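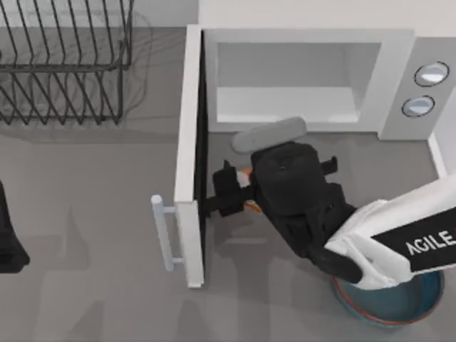 Die Wand aus Licht

Damian Wallner verkaufte Bildschirme, die man nicht übersehen konnte. Das war das Versprechen der Firma Schwaiger, und es stand auf seiner Visitenkarte, gleich unter einer Telefonnummer, die seit Jahren nicht mehr stimmte.

Das Möbelhaus Gurnar hatte die große Wand bestellt: 14 Module, Modell Orstead, quer über dem Eingang der Küchenabteilung. "Die Leute sollen stehen bleiben", hatte der Filialleiter gesagt. Wallner hatte genickt und den Preis genannt, und der Filialleiter war tatsächlich stehen geblieben.

Nun war es Samstag, kurz vor Ladenöffnung, und die Wand zeigte Blau. Ein sehr schönes Blau, das musste man ihr lassen.

"Ist das schon die Werbung?", fragte der Filialleiter.

"Das ist die Grundstimmung", sagte Wallner.

Er kniete vor dem Zuspieler der Marke Fesum und drückte den einzigen Knopf, den das Gerät besaß. Das Blau verschwand. Dafür erschien der Film aus der Agentur, gestochen scharf und so groß wie ein Kleinbus.
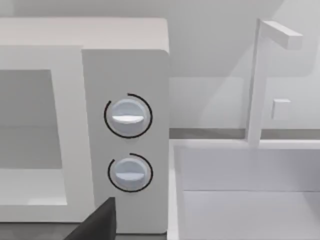
Mikrowelle mit zwei Drehreglern, Nahansicht

"Wo ist das Sofa?", fragte der Filialleiter.

"Welches Sofa?"

"Das für 595 Euro. Das Sofa der Woche."

Wallner sah auf den Lieferschein, dann auf die Wand, dann wieder auf den Lieferschein. Von einem Sofa stand da nichts. Da stand "Inhalt: siehe Inhalt".

Die Türen gingen auf. Die ersten Kunden kamen herein, hoben die Köpfe und blieben stehen, genau wie vertraglich zugesichert. Ein älterer Herr nahm sogar den Hut ab. Eine Frau mit Kinderwagen wollte wissen, was die Mikrowelle koste.

"Wir führen keine Mikrowellen", sagte der Filialleiter.

"Und warum hängt sie dann da?"

Der Filialleiter gab die Frage mit den Augen weiter. Wallner stand auf, klopfte sich die Knie ab und tat, was er in solchen Lagen immer tat -- er sprach über den Kontrast.

Bis Mittag hatten 400 Leute gefragt. Der Filialleiter führte eine Strichliste, erst aus Wut, später mit einem gewissen Eifer. Um eins rief er bei seinem Großhändler an und bestellte 1000 Stück.

Das Sofa verkaufte sich übrigens auch. Es stand direkt unter der Wand, und irgendwo mussten die Leute ja sitzen, während sie hinaufsahen.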